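Can a Machine Do It Yet? The Chore-by-Chore Verdict

Filed under: Around the House, Shop Corner

Every August the same letters arrive at the Betiria tips page. The laundry has taken over the spare room, the dishwasher needs unloading, and would we please tell you which robot to buy. Demyd Antoniuk of Zekesley wrote this time with a spreadsheet attached, listing what his household does by hand in a year. He gets to 1,838 separate jobs, and he has not included the cat.

So we went down his list. Before you write in, yes, a dishwasher is a machine, and no, it has never once come and got the plates from the table.

Vacuuming. Yes, mostly. Pick up socks, charging cables and bath mat tassels before you start it, and tie long curtains up off the floor. Empty the bin after every run if you have a dog. Cut the hair off the brush roller with a seam ripper; scissors only chew at it. You will spend the time you saved looking under the couch for the vacuum.

Mopping. Yes, on a flat floor with nothing stuck to it. For jam, use a wet rag and leave it sitting on the spot for 9 minutes. The rag needs no app.

Windows. Sort of. The stick-on kind does the middle of the glass nicely and leaves you the corners, which were the annoying part. Two cloths, one damp and one dry, still beat it at my house.

Folding laundry. Not on any budget we'd admit to. A shirt is a different shape every time you pick it up, and that bothers a machine a great deal more than it bothers you. Fold straight from the dryer while things are warm, do the big pieces first, and give up on fitted sheets. Roll them and shut the closet door quickly.

Unloading the dishwasher. Not yet. Bottom rack first, so the puddles in the upturned mugs don't land on clean plates. Machines and I both have trouble with wineglasses.

Sorting screws. In the shop, a vibrating feeder will do it all day long if every screw is the same, in which case they were sorted already. For a coffee can of mixed hardware, tip it out on an old cookie sheet, pull the big stuff by hand and run a magnet over what's left. Wrap the magnet in a sandwich bag first. Turn the bag inside out and everything drops off in one go.

Holding the other end. My vote for the chore most worth automating. Anyone who has glued up a shelf alone knows the feeling of wanting one more hand, even a stupid one. My neighbor in Sokwood uses his teenager, with mixed results. I use a bar clamp and a stack of paperbacks.

Picking a thing up and holding on to it is where all of this starts, whether the thing is a shelf end or a teacup. Black fingers, and in the second and third pictures a blue block:

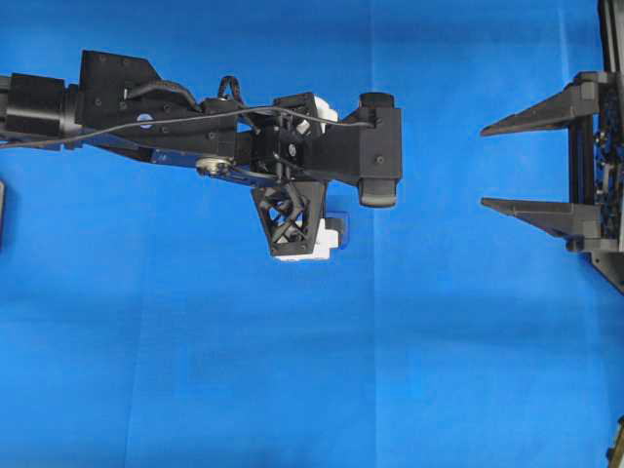
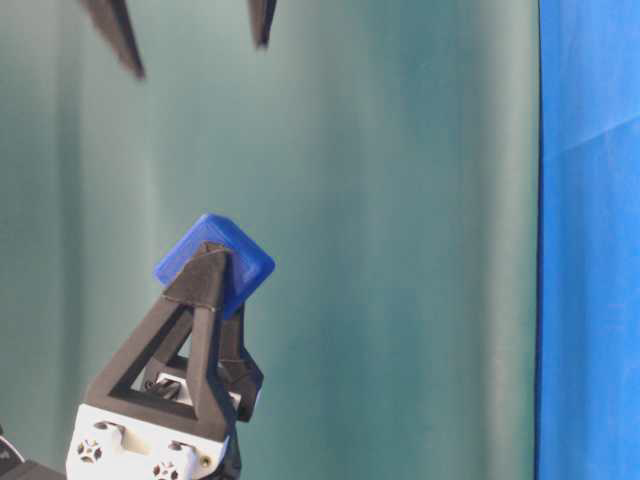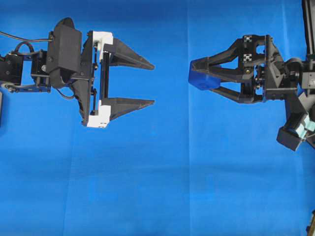
A block is a kind thing to hand to a machine. It has flat sides, it doesn't drip, and it has no opinion about being squeezed. Compare a ripe tomato, or the lid of a paint can with the paint still on it. If you want to know how far along your own future helper is, skip the sales video and ask what it does with a wet bar of soap.

Until then, a few things for the hands you've got. Put a wide rubber band around a jar lid for grip. Keep needle-nose pliers in the kitchen drawer for pull tabs that snap off. Line the workbench tray with a scrap of rubber shelf liner so small parts stay where you set them. Two binder clips on the edge of the counter will hold a trash bag open while you scrape plates.

Demyd, I'd start with the vacuum and keep the spreadsheet. Next time: getting candle wax out of a Stetsiuk tablecloth, by hand, with an iron and a brown paper bag.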